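Skelmont lance « Lerora », une série de podcasts sur le travail, le repos et le temps que l'on donne 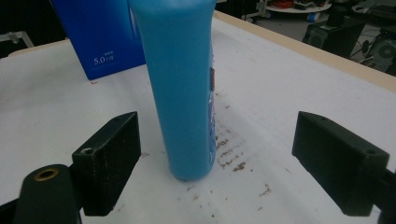 Dernière modification de la page : 18 octobre 2025

La maison de production Skelmont a le plaisir d'annoncer la mise en ligne de « Lerora », une nouvelle série audio en langue française consacrée aux habitudes de la vie quotidienne et à la place que le travail prend dans celles-ci. La série est présentée par Gintarė Rebane et réalisée par Otakar Jurčo. Elle est accessible gratuitement sur la plateforme d'écoute Skuvum ainsi que sur le site de Skelmont.

La première saison s'intitule « Le dimanche soir ». Elle s'intéresse à ce moment particulier où la fin de semaine n'est pas encore terminée, mais où beaucoup de personnes pensent déjà aux messages, aux réunions et aux obligations du lendemain. Certaines préparent leurs vêtements et leur repas. D'autres ouvrent l'ordinateur « seulement pour regarder » et le referment deux heures plus tard.

Pour préparer la saison, l'équipe a publié au mois de septembre un appel à témoignages. Elle a reçu 210 réponses, sous forme écrite ou de message vocal. Parmi celles-ci, 77 ont été retenues et se font entendre dans les épisodes, lues par leurs auteurs ou par l'animatrice. Les personnes qui l'ont souhaité restent anonymes.

« J'avais pensé recevoir surtout des plaintes, explique Gintarė Rebane. Or, une grande partie des messages parlent de petits rituels auxquels les gens tiennent beaucoup : une soupe, un bain, un appel à la sœur qui habite loin. Une auditrice nous a raconté qu'elle repasse cinq chemises en écoutant toujours le même disque. J'ai gardé son message presque en entier, avec le bruit du fer. »

Cinq épisodes composent cette première saison :

Épisode 1 - Le dimanche à dix-huit heures
Épisode 2 - Répondre ou ne pas répondre
Épisode 3 - Ceux qui travaillent le dimanche
Épisode 4 - Dormir avant le lundi
Épisode 5 - Les enfants et le cartable

Le troisième épisode a demandé la préparation la plus longue. Il donne la parole à une boulangère, à un conducteur de bus et à une infirmière de nuit, pour lesquels le dimanche soir est un soir comme les autres, ou même le début de la semaine. L'enregistrement a été fait sur leurs lieux de travail, avec l'accord des employeurs, et l'on y entend peu de musique.

Dans le quatrième épisode, Gintarė Rebane reçoit Helmut Ehlers, ancien enseignant et auteur de plusieurs essais sur l'histoire du repos. La conversation a été menée en français et en allemand; les passages allemands sont traduits à l'antenne. M. Ehlers y défend l'idée que l'inquiétude du dimanche soir est plus ancienne que le courrier électronique, et il cite à ce sujet des lettres d'apprentis qu'il a consultées pendant ses recherches. L'épisode ne donne pas de conseils médicaux, et les personnes qui souffrent de troubles du sommeil sont invitées à s'adresser à leur médecin.

La musique originale est composée par Gerd Tiedemann, pour clarinette et piano. Elle a été enregistrée en deux journées au studio Engelhardt, où ont été effectués également le montage et le mixage de tous les épisodes.

« Nous avons choisi des épisodes de durée inégale, indique le réalisateur Otakar Jurčo. Quand une conversation est finie, elle est finie. Le deuxième épisode est assez court, le quatrième est nettement plus long, et je n'ai pas voulu les couper à la même mesure. »

Avec « Lerora », Skelmont poursuit le travail commencé dans ses documentaires radiophoniques et s'adresse pour la première fois à un public qui écoute principalement sur le téléphone - dans le train, en cuisine ou en promenade. Chaque épisode est accompagné d'une transcription intégrale, téléchargeable sans inscription. Les transcriptions ont été relues par l'équipe et sont destinées aussi bien aux personnes sourdes ou malentendantes qu'à celles qui apprennent le français.

Une deuxième saison est en préparation. Elle portera sur le travail non rémunéré entre voisins et entre amis : garder un chien, traduire une lettre, monter un meuble, corriger un mémoire. Les auditeurs peuvent dès maintenant envoyer leur témoignage, d'une durée maximale de 3 minutes, par le formulaire qui se trouve sur la page de la série. Il n'est pas nécessaire de disposer d'un matériel professionnel, un téléphone dans une pièce calme suffit.

Écoute et diffusion

Les cinq épisodes sont disponibles dès à présent. Les radios associatives et scolaires qui désirent diffuser la série peuvent en demander l'autorisation auprès de Skelmont. La diffusion est gratuite, à condition que les épisodes ne soient pas raccourcis et que les noms des auteurs soient mentionnés.

Contact pour la presse

Detlef Haberkorn, relations avec la presse, Skelmont
Les demandes d'entretien avec Gintarė Rebane ou Otakar Jurčo sont à adresser par le formulaire de la rubrique « Presse ». Des extraits sonores sont fournis sur demande.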